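Home | Projects | Team | Sponsors | Contact

Filed under: Student Robotics, Simulation

Valentin Baumgartner and I spent most of December teaching our simulated gripper, which we named Boros, to pick one thing out of a cluttered pile (harder than we'd hoped!).

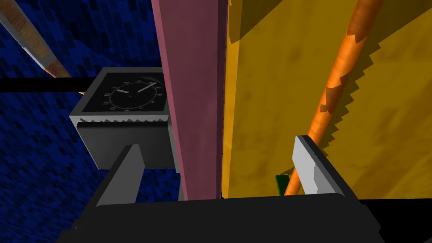
We ran 3000 practice tries in all, and Mr. Prantl kindly let us keep the lab computers going overnight. Long, thin parts still gave us the most trouble, so those come next.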